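Skewers on the tabletop grill, and how I stopped making a mess of them

I've had my little grill-and-hotpot combination for two winters now and I still get asked about it more than anything else in my kitchen, mostly by people who've bought one, used it once, sworn at it and put it on top of the wardrobe. Get it down again! They're lovely things once you've learned their moods, and skewers are what they do best, so I'm sticking to skewers today (the pot side gets a few lines further on, I promise).

First, the sticks. Bamboo ones, always, for this kind of grill. I know metal ones last forever but they scratch a nonstick plate if you so much as look at it sideways, and I ruined the plate on my first machine with a set I'd brought back from Flesstead market. I still have the skewers. They hold up the sweet peas.

Soak the bamboo or don't, it matters far less than people say when you've a hot plate underneath and no flames. I used to leave mine in a jug for 90 minutes and then forget they were there. Now I run them under the tap and get on with it. What does matter is the length. Measure your plate before you go shopping. You want the food to sit fully on the hot part and a good bit of bare stick poking out past the side, so you've something to take hold of when it's time to turn. If the stick ends where the plate ends you'll be chasing it about with tongs and dropping glaze everywhere. If it's much too long, snip it with secateurs (washed ones, please).

Second, don't overload. I do two skewers at a time on mine, three if they're thin. The plate is small and every cold piece you put down takes the heat out of it, and then everything sits there going grey in its own juice. I learned this when I had the Papadakis lot round and tried to feed them all in one go. Leonidas was very polite about it and then ate an awful lot of bread.

Now, glaze. Anything sweet and sticky goes on late. I mix a spoonful of honey, a spoonful of paprika paste, a splash of vinegar and some oil, and I brush it on when the meat is cooked through, turn it once, brush the other side, turn again and off it comes. Put it on at the beginning and the sugar welds itself to the plate. With fat sausages I cut them lengthways first so there's a flat side to lie down, otherwise they roll, and you get one brown stripe and a lot of pink. Thread the pieces end to end along the stick and leave a tiny gap between them. For chicken, cut it smaller than you think and slice through the thickest bit to check before anybody gets a plate.

The lid next. Mine's hinged and I was scared of it for months because I thought it had to be shut. It doesn't. I shut it for the first few minutes to get the heat into the middle, then open it right up for the glazing, because a closed lid traps steam and your nice shine goes dull. Two things to remember: open it by the handle and nothing else, and sit so it swings away from any small people's fingers. Give it room as well. I had mine backed up to the fruit bowl and warmed 14 satsumas.

If you've a pot on the back, start that long before the grill. Mine takes ages to come up to a simmer from cold, so I fill it from the kettle and save myself the wait. Rice noodles, a bit of broth, some greens at the end. Keep the liquid well below the rim, and lift the pot's lid away from yourself so the drips fall back in and don't run down onto the switches. I've got two knobs on mine and they look exactly the same, so I've put a dab of red nail varnish by the grill one. Best thing I ever did to it. Before that I spent a whole evening turning up the soup and wondering why the sausages weren't doing anything.

A word about the table. Don't put one of these straight on to polished wood, whatever the booklet tells you about cool feet. I use an old cork mat from Psarras, the hardware place, and it's never left a mark. And set out your landing spots before you switch on: a clean plate for cooked things, a different one for raw, and somewhere for the brush. I also keep a small frying pan handy for an egg or for anything that's rolled off and wants a second chance.

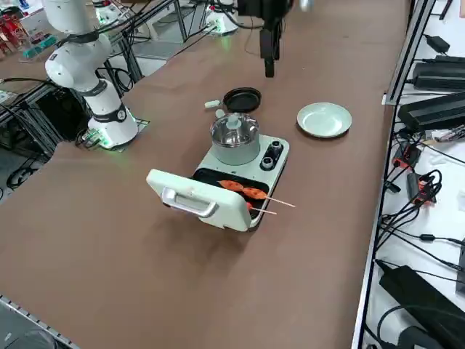 Stojan Vukčević wrote in to say I'm wrong about the sticks. He soaks his overnight with a slice of lemon in the water, has done for years, and reckons the food slides off them far more easily at the end. He also says to oil the stick before threading, especially for halloumi, which otherwise tears. I've tried the oil and he's right, it does help. I haven't had the patience for the lemon yet, but if any of you do it, let me know.

Cleaning, then, and I'll let you go. Switch off, unplug, and wait until you can hold your hand over the plate comfortably. Lift off any loose bits with kitchen paper. Then lay a wet cloth, folded double, over the sticky patches and leave it there while you wash up everything else. Most of the glaze will wipe away after that. For the stubborn corners I use a wooden spatula with a bit of cloth wrapped round the end. No scourers, no knives, and don't pour water over the base, even if you're cross with it. If your plate lifts out, so much the better, but let it cool down fully before it goes anywhere near the sink.

Do the inside of the lid too! Everyone forgets, and the fat that's splashed up there smokes next time you heat it. Warm water, washing-up liquid, dry it with a tea towel and leave it standing open for a while before you put it away so the hinge dries out.

Athina Athanasiadis has asked whether you can do fish on one. You can, but go for something firm, cut it chunky and use two sticks side by side through each piece so it doesn't spin round when you turn it. Open a window first. My kitchen smelt of mackerel until Wednesday.

Next time I'm doing flatbreads in a dry pan, which go very nicely with all of the above.

27 comments | 14 shares
Contact | © Drokgate Kitchen Notes | Back to top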